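Open day at Studton's gripper lab
Posted 8/8/18

I'd been hoping to get into the Sauerland lab ever since Studton moved its testing group there, and when they finally opened the doors to visitors I was in line before the coffee urn was plugged in. Seven stations, a map photocopied slightly crooked, and a lot of people who love talking about fingertips!

Csaba Szénási runs the comparison bench and he was my first stop (and my third, and my last). He has been putting two sets of parallel fingers through the same pile of hand tools: the stock pair that ships with the Okitell gripper, and a pair from Letau with a softer face. Same arm, same controller, 40 picks per tool per set. He lets the software choose the grasp and only steps in if something is about to hit the floor.

I would have guessed the heavy things were the hard ones. Csaba says weight hardly bothers either set. What hurts is polish and roundness, so chrome wrenches and plain rods are where the scores drift apart. The Letau fingers were ahead on rods when I left, and the Okitell pair was quicker on anything with a flat side. He had a clipboard full of this and let me copy down as much as I liked.

Athina Mitsotakis-Vlachou looks after the cameras. Her argument, which she made to me very cheerfully over the noise of the air handling, is that a fixed view is great for planning and lousy for the last couple of inches, and that you want a small camera at the wrist for those. The price is blur whenever the arm hurries. She has been slowing the approach to 70 percent speed and likes what she is getting. 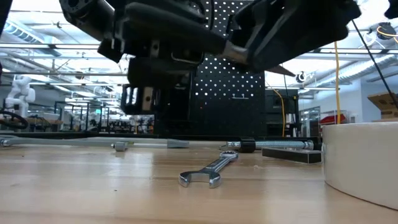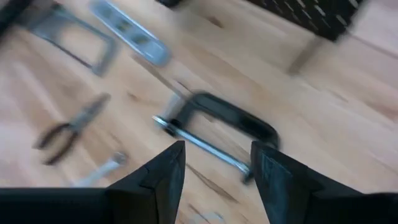 We argued a bit about clamps. I think an open frame gives you too many places to grab, and Athina thinks that's the whole fun of them. Csaba wants to add pliers and a tape measure before the next round in October, and he's asking visitors to send in suggestions. Mine was a ring of keys. He groaned and wrote it down.

Parking is behind the building, and the side entrance is closer than the one on the map.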